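Ticket 1773 — bin marks peeling, toy sorting table
Site: Odgate
Status: open
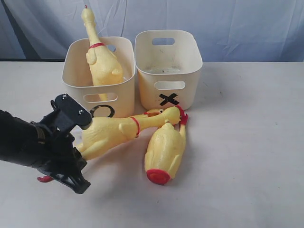
Black tape on the bins keeps lifting. X bin is fine so far. The O is the bother, made of short strips so loads of ends to catch. Rubber chickens go in the O bin, anything squeaky that fails goes in X.

Tried:
— wiped bin with washing up liquid, new tape. Lasted 4 days
— Broleler tape insted of ours. Worse, left gunk
— marker pen. Rubs off on your hands

Saturday, October 14, 2023
Rang Aryee re printed stickers, smallest order is 1000. We need 58 at most. Asked Ekine if they'd split a box, no reply yet.

For now pls press the ends down before you start and dont pick at them. Leaving open till Ekine get back.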